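Practice board for teaching children to put in a CPU: how to fix it on aluminum slats?

Posted by Ingegerd Solberg
April 27, 2020

Hello all. English is not my first language, so please ask if something is unclear.

I help with a computer building course for young people in Eide. Before they touch a real motherboard, I want them to practice on a gray model board. It is a flat plate with some square sockets along the top edge, and below them a raised holder where a CPU can sit. The CPU is an old one that does not work anymore, with the metal cover on top and the green border below. I like that the chip is real, because then the children learn how thin the edge is and how it feels between the fingers.

I want the board to stand upright, against a wall of aluminum slats, the type that is used for work benches and has long grooves from one side to the other. When the board lies flat on the table, everybody leans over it and blocks the light for each other. Upright, four children can see at the same time.
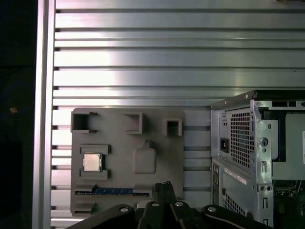

My first problem is the fixing. I have tried double-sided tape, but the ribs of the slats are narrow and the tape touches only the top of each rib. After one afternoon the plate began to come loose at one corner. I do not want to drill in the plate if I can avoid it.

My second problem is the chip. In an upright board, how tight should the holder be? In my first test piece the chip fell out when someone pushed the table. In my second one it sat so hard that I needed a plastic tool to take it out, and a child of nine years will not have patience for that.

The third thing is smaller. The aluminum is very shiny, and when the lamp is on, the children complain that they see the lamp more than the board. Should I cover the slats with something, or move the lamp?

Thank you in advance for all help.

Rania Farah

Hi Ingegerd, nice project. I made something similar for the repair evenings in Revthorpe, so I can tell you what worked for us.

Forget the tape. Look first at the shape of your grooves. If they are T-slots, you can buy flat nuts that slide in from the end, and then you put a screw through the plate into the nut. I know you do not want to drill, but two small holes in opposite corners do no harm, and you can take the plate down again in one minute. If you really want no holes, make two small L-shaped clips that are screwed to the slats and hold the plate at the bottom edge and at the top edge. Leave a little space in the clips, or you will bend the plate when you tighten the screws.

If the grooves are plain and not T-shaped, the nuts will not hold. Measure the opening before you order anything. I ordered first and measured later, and I still have a bag of nuts that fit nothing.

For the chip, I would not make the whole opening tighter. Keep it a little bigger than the chip on all sides and let a small lip on the lower side carry the weight. Then the chip rests on the lip, and the upper side only needs to stop it from tipping forward. Make a small cut for a fingernail also. We changed ours 3 times before it was good, so print only the holder part when you test and do not print the whole board each time. It saves a lot of hours.

One more advice: show them the corner mark on the chip and put the same mark on the holder. With a square chip they will try it in all directions otherwise.

Sølve Åberg

just use strong magnets

Märta Forsberg

Sølve, aluminum is not magnetic, so the magnets would not stick to the slats. It could work with a thin steel sheet screwed on the wall first, but then you have the same work with screws anyway.

About the light, I would move the lamp before I cover anything. Put it to the side and higher than the heads of the children, so the reflection goes down to the floor and not in their eyes. If the lamp cannot be moved, hang a piece of dark felt behind the board, a bit larger than the plate. Gray on silver is hard to see for some people also without the lamp. With felt behind it the edges of the sockets become much more clear. Do not use shiny black plastic, it is as bad as the metal.

And please check how high you hang it. I put my first one at a good height for me, and the smallest students had to stand on a box. Now I let the top of the board be at the chin of the shortest one.

Ingegerd Solberg

Thank you Rania and Märta. I measured the grooves now and they are T-shaped, so I will buy the nuts and make the clips for the top and bottom edge. The lip in the holder I will try first with cardboard. I did not think of the corner mark, I will paint it with white nail polish.

Does anyone know if the clips can be printed in the same material as the plate, or is it too weak for screws?

Rania Farah

It is strong enough for this weight if you make them thick and put a washer under the screw head. Print them lying on the side, then the layers do not split when you tighten.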